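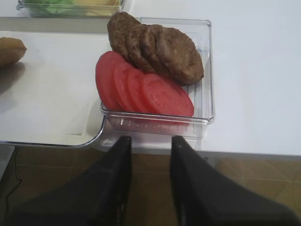 Osian Trevor wrote in our visitors' book that he had learnt more about running a kitchen in one week at Rundora than in his previous two jobs, and that he wished the course had been longer. Remarks of this kind have guided the school's development, and the principal certificate was extended to 16 weeks as a result.

## About Rundora

Rundora is an independent school of catering and kitchen management. It prepares adults for work in cafés, canteens, school kitchens and small hotels. No previous qualification is required for entry. Applicants are asked to attend an interview and to spend one morning in the teaching kitchen before a place is offered.

The school was founded by Dragica Dumitrescu, who remains its Principal. It began with a single evening class in food hygiene, held in a rented room above the Mujić bakery. More than 2,000 students have since completed a course with us. 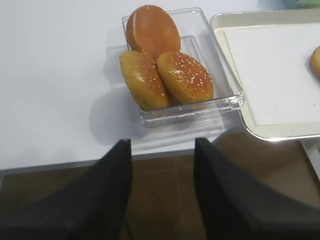

The evening class is still taught, and is now the first unit of every programme. Students then proceed to menu planning, purchasing, portion control and the keeping of kitchen records. Allergen law is taught separately and is examined in writing.

## Our premises

The school occupies two buildings. Nalus House contains the lecture rooms, the library and the main office. The teaching kitchens are at Skulia Yard, a short walk away, and may be reached without steps from the lower car park. Students should report to Nalus House on their first day, whichever course they are taking.

## Admissions and fees

The full-time certificate begins each September and admits 47 students. Part-time courses begin every term. A deposit of £100 is payable on acceptance of a place and is deducted from the final fee. Bursaries are available to applicants who are out of work or who care for a relative at home; the form may be obtained from the main office.

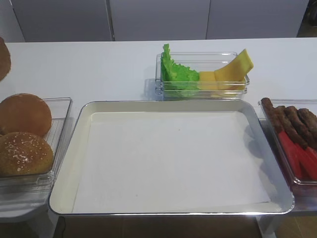
Applicants who have already passed a food hygiene course elsewhere may ask to be excused from the first unit. The original certificate must be shown at interview, and copies cannot be accepted.

## Governance

The school is overseen by a board of governors, which meets once a term. Minutes are kept in the library and may be read by any student or member of staff on request.

Page last reviewed: May 23, 2021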